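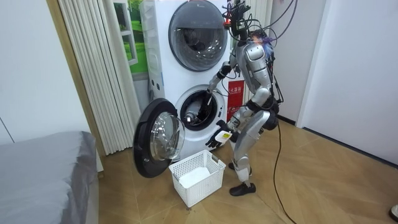
Figure 30. Unloading task, lower drum. Right hand inside the opening, basket on the floor under the open door.

5.6 Teaching the unload task by remote control

The Zulteo sales sheet says a new operator can teach this task in one morning. Plan on longer. Our Trindness crew threw out more takes than it kept in the first week, mostly for bad reaches.

Before you start

1. Open the lower door all the way. A half-open door will catch the forearm.
2. Set the basket in front of the washer, below the door.
3. Lay the back cable on the floor behind the robot, clear of both feet.
4. Start the Tanunar recorder and wait for the clock to run. The green "ready" message comes up too early, so don't trust it.

Recording a take

5. Lean the robot forward at the waist, slowly, then send the right hand in.
6. Close the fingers on one item. Check the wrist view to be sure you have cloth and not the rubber gasket.
7. Draw the hand straight back. Do not twist inside the drum.
8. Release over the basket and return to the start pose.
9. Mark the take good or bad right away. You won't remember later.

CAUTION: Do not step the robot while a hand is in the drum. Balance correction is supposed to handle this. We would not bet a wrist on it.

NOTE: The Urquhart trainer asks for 100 good takes and will accept 56. We have seen no proof that either number is enough for towels. Test with items it hasn't seen before you believe the score.

If the arm stops with error 516, hold the release pedal and back the hand out by remote. Restarting in place only brings the error back.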